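Chapter 7
Area of Plane Figures with Curved Edges

7.1 Introduction

Chapter 6 dealt with figures bounded by straight lines only. Any such figure can be cut into triangles, and its area is the sum of the areas of the triangles. A figure with a curved edge cannot be treated in this way without some error, and the size of that error is the first concern of this chapter.

The methods given here are used in sheet cutting, land measurement and the pricing of flat goods sold by surface. Readers who have worked through the Tudcombe field problem in Chapter 4 will recall that the north boundary was taken as a straight line. The boundary is in fact an arc, and the problem is solved again in Section 7.6 with the arc included.

7.2 Terms

A sector is the part of a disk enclosed by two radii and the arc between them. A segment is the part enclosed by a chord and its arc. The two are often confused in trade documents, and the reader should check which is meant before using a quoted figure. The angle between the two radii of a sector is called the central angle. A sector with a central angle of 90 degrees is a quadrant – its area is one fourth of the area of the full disk.

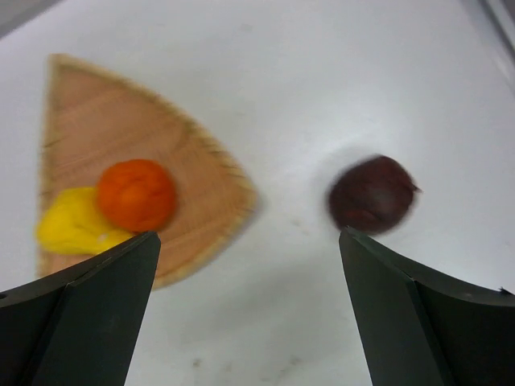
The area of a sector is in the same ratio to the area of the disk as the central angle is to a full turn. If r is the radius and a is the central angle in degrees, then

A = (a / 360) × π × r × r

The length of the arc follows from the same ratio:

L = (a / 360) × 2 × π × r

Both formulas require that the radii meet at the true center of the circle. Where the corner of a part has been rounded off, the center has to be found by extending the two straight edges until they cross. The radius is then measured from that point.

7.3 Units and rounding

All lengths in a calculation must be in the same unit before they are multiplied. In this chapter lengths are in millimeters and areas in square millimeters, except in Section 7.6, where meters are used. Intermediate results are kept to at least one more figure than the final answer. The value 3.1416 is used for π unless the problem states otherwise.

Worked example 7.1. A sector has a radius of 116 mm and a central angle of 90 degrees. Find its area.

The square of the radius is 13,456. Multiplied by 3.1416 this gives 42,273.4, and one fourth of that is 10,568 square millimeters to the nearest whole unit.

Worked example 7.2. A disk of radius 3000 mm is divided into equal sectors with a central angle of 45 degrees. Find the arc length of one sector.

The full circumference is 18,849.6 mm. The required arc is one eighth of this, or 2356.2 mm.

The method of strips, in the form set out by Girish Pant, is taken up in Section 7.4. It applies to edges that are not arcs of a circle.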